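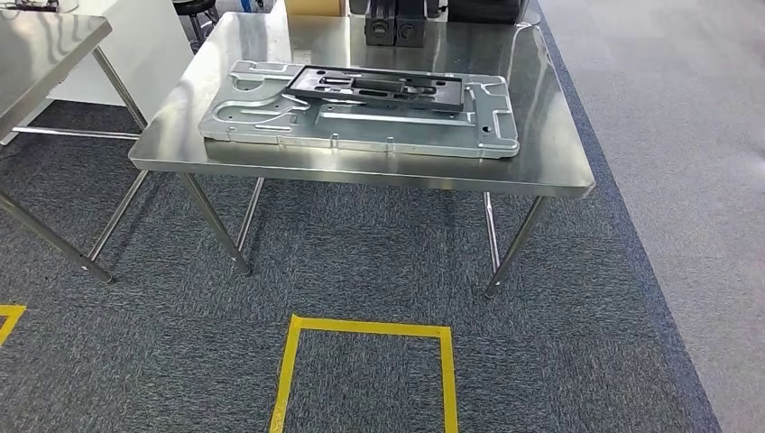 The Roletti mill at Hervieu rolled 3xxx-series sheet for heat exchangers, and in May it lost a coil. The loss itself was ordinary. Coils were rejected at a steady rate, remelted and rolled again. Coil 3890 had passed every inspection on the line and was then refused by the customer, Zillex, for a variation in thickness that the mill's own gauge had not recorded. A sample was cut and sent to the front office, where Charmaine Baloyi had it laid flat on the steel table, a little to the left of the middle, and left it there. She was the quality manager. She did not want it in a drawer.

Bo-ram Hyun was given the sample's history to read. It ran to 110 pages. The ingot had been cast, scalped, preheated to 500 degrees and held for 6 hours. It had gone through the hot mill without a stop. Cold reduction had been done in four passes, and the thickness trace for each pass was a straight line with a little noise on it.

"The trace is too good," she said.

"Compared with what?" said Baloyi.

"Compared with the coil before it."

She put the two printouts side by side. The earlier coil showed a small regular ripple, repeated once for every turn of the backup roll. All rolls are slightly out of round, and the ripple was normal. In coil 3890 it was absent.

Kevin Marulanda, who ran the cold mill on nights, was called in at the end of his shift. He still had his ear defenders round his neck. He said the gauge had been serviced by Zutby, and that the fitter had altered the filter on the signal.

"Altered it how?"

"Made it smoother. The alarm kept going off. Aleksi signed for it."

Aleksi Kinnunen was the maintenance engineer. He had left the company in the same month and was now understood to be in Oulu. His signature was on the sheet, in blue ink, beside a box marked Temporary.

Baloyi asked how many coils had been rolled since. Marulanda said he would have to look. He did not go and look. He stood with one hand on the edge of the table and read the service sheet again from the top.

"Who holds the delivery list?" said Hyun.

"Lucrezia Ferraro, in dispatch," said Baloyi. "She goes home at four."

It was ten to four. Hyun picked up both printouts and went down the back stairs, past the slitting line, where a coil with the same alloy mark was being strapped for the lorry. The strapping machine closed, pulled tight and cut. She held up her hand to the operator, and he stopped it.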